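Demostrar a mano no escala, y por eso en Zovau pasamos al mando remoto. De 87 trayectorias grabadas en el simulador, 45 servían. El resto tenía pausas del operador, que la política aprende con la misma fidelidad que el giro correcto. Yo filtraría antes de entrenar – y filtraría mucho. Un pasillo con el suelo despejado basta para detectar a un mal operador.

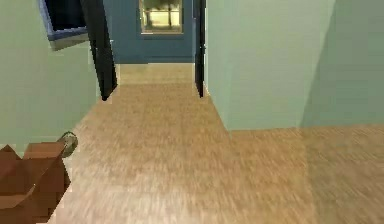 Rocío Figueroa objeta que, sin las vacilaciones, el robot no sabe recuperarse de un error. Lo acepto a medias: las correcciones se graban aparte y se etiquetan. Las pausas se borran.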